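Vallard moves MBA project reports to staged submission

Distance-learning students in the MBA program at Vallard will submit their final project reports in four stages beginning with the July intake, according to a notice sent to study centers by the program office. The single end-of-term upload used until now will be closed to new registrations.

The change applies to all specializations, including finance, marketing, human resources, operations and information systems. Students already registered for the project course may finish under the old rules if their topic was approved before the notice went out. Students whose topic is still under review will be moved to the new rules without a new fee.

Under the staged format, a student files a topic proposal, a literature and methods chapter, a data file with its working notes, and the complete report. Each stage is opened in the submission system only after the previous one has been marked as accepted by the assigned guide. A guide has 10 working days to accept a stage or return it with comments. If no action is recorded in that period, the item passes to the program office, which assigns a second guide.
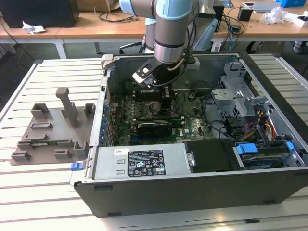

The submission system, Flelel, replaces an upload page that accepted a single PDF and issued a receipt by email. Flelel stores every version of every file and shows the student, the guide and the program office the same status line. Accepted formats are PDF and DOCX for chapters and CSV or XLSX for data. Scanned pages are accepted only for signed company letters and for completed paper questionnaires.

The program office registered 2,139 project reports in the last full cycle. Of the reports sent back to students, the largest group was returned for missing or mismatched data, most often survey tables whose totals did not agree with the sample size given in the methods chapter. The second largest group was returned for an incomplete certificate page.

"The text of the report is usually in fair condition by the time we receive it," said Nkrumah Baidoo, who heads project assessment at Vallard. "The tables behind the text are the weak point. With the old upload page we saw them at the end of the process, when the student had no time left to correct them."

The data file is the main new requirement. Students who use a survey must submit the blank questionnaire, the coded responses and a one-page key that explains the codes. Students who use company accounts must list the source document and the reporting period for each figure. Respondent names, phone numbers and email addresses are to be removed before upload, and files that contain them will be rejected at intake without being read.

Projects based only on published material remain permitted in finance and operations. In those cases the data file is replaced by a source list with page references, and the list must match the references section of the final report. 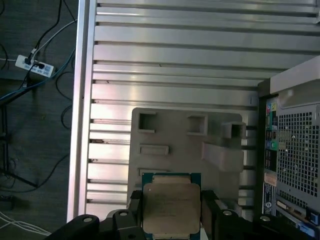
A computer processor held in a gripper.

The notice also revises the rules on outside help. Language editing, proofreading and formatting by a third party are allowed and must be declared on Form 4, a one-page statement attached to the final stage. Drafting of text, preparation of analysis and supply of data by a third party are not allowed at any stage. The previous handbook treated the subject in a single sentence and did not mention editing.

Text-matching checks will be run on the second and fourth stages by Gesura, the service already in use for term assignments. The guide receives the match report together with the chapter. No fixed percentage leads to automatic rejection. Quoted passages, the references section, the questionnaire and the standard certificate text are excluded from the comparison. A student whose chapter is returned after a match report may resubmit twice before the matter goes to a hearing.

The weight of the oral examination is unchanged. It will still be held by video call and will still be marked by two examiners, one of whom must not have acted as guide. Examiners will be given access to the data file before the call and may ask the student to repeat one calculation from it.

The report itself is shorter under the new format. The minimum length has been cut, and company profiles, product catalogs and annual report extracts no longer count toward it. Such material can go in an appendix. The required order of chapters is introduction, literature, methods, analysis, findings and limitations. Recommendations may be given as a separate chapter or placed at the end of the findings.

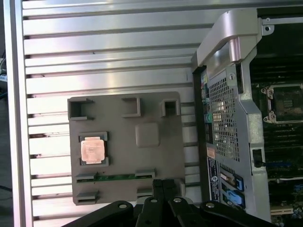 Gray tray for computer parts on a slotted aluminum panel.

The staged format was tested at the Akolgo study center with a group of 32 students from two specializations. Guides there asked for two changes, both of which were adopted. The first was a comment field attached to the individual file in place of a general message box. The second was a rule that a stage returned to the student stops the clock for the guide until the corrected file is received.

A third request from Akolgo, to allow joint projects by two students, was not taken up. Vallard said joint work would need a separate marking scheme and that no such scheme is being prepared for the current year.

Study centers have been asked to hold one online session on the data file before topic proposals open. Attendance is not compulsory. A sample questionnaire, a sample code key and a blank Form 4 can be downloaded from the help section of Flelel after login. The older project manual will stay available to students finishing under the previous rules and carries a notice to that effect on its first page.

Extensions will be handled by stage. A student may request one extension in each of the first three stages and none in the fourth, except on medical grounds supported by a certificate. Requests are filed in Flelel and must be entered before the deadline for the stage concerned. Requests sent to guides by email will not be recorded.

Baidoo said guides would be paid per stage accepted under the revised terms, with the final stage carrying the largest share. Centers with a shortage of guides in a given specialization can draw on a shared list kept by the program office.

Topic proposals for the July intake open at 9 a.m. on the first day of the term. Questions about pending topics should be sent through the student's study center.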